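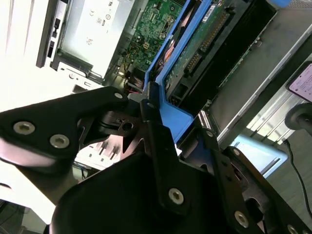
I have been reading about griffins again, and I am so happy about it! Everybody thinks they know the griffin: front half eagle, back half lion, sits on a pile of gold and bites whoever comes near it. But the more old stories I dig through, the more I see that the part in the middle keeps changing. Some tellers give it ears, some give it spikes where the wings should be, and some can't seem to agree on the front feet at all. Mostly the feet are eagle talons, hard and dark, and if you want a modern feel for that, think of a black metal finger reaching into the insides of an open computer. No fur or softness to it. Then you get to the lion half and everything goes warm and heavy again. I love that switch.

The gold part is very old. Greek writers put griffins far off to the north and east, guarding gold from a one-eyed people called the Arimaspians, who rode in on horses to steal it. I must have read that story 112 times in one version or another and I still want to know how the griffins felt about it. Did they even care about gold, or were they just sitting on their nests when some very rude neighbors showed up? Later writers do say griffins dug the gold out of the ground themselves and built nests with it, so maybe it was a bit of both.

For my own stories I went with the nest idea. In Arkdale (that's my mountain country, for anyone new here) the griffins line their nests with gold because it is soft and easy to shape, and they have no clue that people would pay for it. The oldest of them is Onard. She has 6 eggs and a terrible temper, and she has been the most fun to write of anyone since I started the series in June. The chapter where she meets the thieves at the river is now 3,102 words long, and I don't want to cut a single one.

One thing I had not known until this summer is how much people liked the griffin as a good sign. In the Middle Ages its claw was supposed to be able to warn you of poison, so cups were made from "griffin claws" – they were really horns from cattle, ibex and other animals – and kept as treasures. Dante has a griffin pulling a chariot in the Purgatorio. For a beast that started out as a gold guard in the middle of nowhere, it sure moved up in the world.

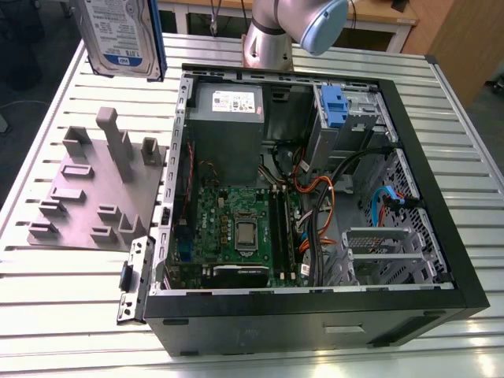 Policarpio wrote in the comments last time that I am being too kind, and that a griffin ought to scare the reader first and charm them later. In the oldest tales, the comment went on, it is a killer of horses and men, and if Onard never hurts anyone she is only a big grumpy bird. Fair point! I went back and reread the river chapter with that in mind, and the thieves do get off much too easily. One of the horses may not be coming home. Sorry, horse.

Next up is the hippogriff, the child of a griffin and a mare, which is a whole other mess given how those two are supposed to feel about each other. I have 4 pages of notes already and most of them are questions about wings.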